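Zu Besuch in der Sortierhalle von Hubáček

Im März waren wir zu viert bei Hubáček, einem Betrieb, der Haushaltswaren und Spielzeug aus Rückläufern und Nachlässen aufkauft, prüft und weitergibt. Eingeladen hatte Romana Paulík, die dort den Wareneingang leitet. 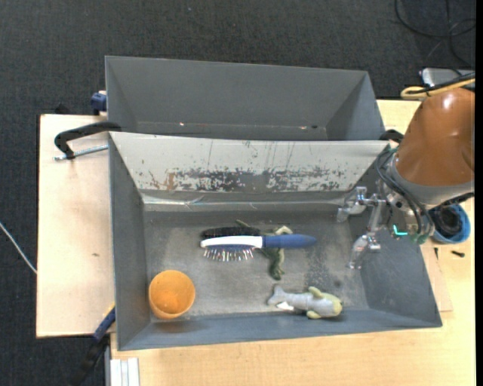 Graue Kisten auf dem Sortiertisch, vorn mit Haarbürste, orangefarbenem Becher und einem grünen, weich wirkenden Spielzeug.

Treffpunkt war um neun Uhr am Tor. Die Halle ist 900 Quadratmeter groß und wurde früher als Möbellager genutzt. Im vorderen Teil stehen die Regale für fertige Ware, hinten wird ausgepackt. Die Sortierplätze liegen in einem Nebenraum mit dunklem Teppichboden, was uns zuerst gewundert hat. Laut Frau Paulík war das früher der Ausstellungsraum, und der Boden ist einfach geblieben. Man hört dort deutlich weniger vom Betrieb nebenan.

Gearbeitet wird mit grauen Kisten auf hellen Holztischen. In einer Kiste liegt, was eben so zusammen ankommt: Bürsten neben Spielzeug, dazwischen ein Becher. Die Kisten selbst sind zum Teil stark mitgenommen. Bei der vorderen war die hintere Innenwand zerkratzt und die helle Schicht blätterte ab, der Boden hatte Schrammen. Jana Kröger aus unserer Gruppe fragte, wann so eine Kiste ersetzt wird. Die Antwort: wenn sie bricht. Im Umlauf sind 525 Stück, 11 wurden im letzten Jahr ausgemustert.

Sortiert wird nach Zustand und Warengruppe. Haarbürsten gelten als Hygieneartikel und gehen nur weiter, wenn sie unbenutzt sind. Stoffspielzeug kommt in die Wäsche, Becher werden auf Risse geprüft und gespült. Was übrig bleibt, holt die Firma Fetero zur Verwertung ab. An einem Vormittag gehen etwa 140 Kisten über die Tische — weniger, wenn viel Kleinkram dabei ist.

Matěj Dvořáček zeigte uns danach die Etikettierung. Das Programm dafür heißt Moreo und läuft auf einem ziemlich alten Rechner neben der Tür. Jede Kiste bekommt eine Nummer, die einzelnen Teile erst nach der Prüfung. Die Preise werden weiterhin von Hand eingetragen.

Zum Schluss gab es Kaffee im Aufenthaltsraum und eine kurze Runde mit Fragen, vor allem zu den Abnehmern. Gegen halb zwölf waren wir wieder draußen. Besuche sind nach Anmeldung für Gruppen bis acht Personen möglich. Geschlossene Schuhe sind Pflicht, Parkplätze gibt es hinter der Halle.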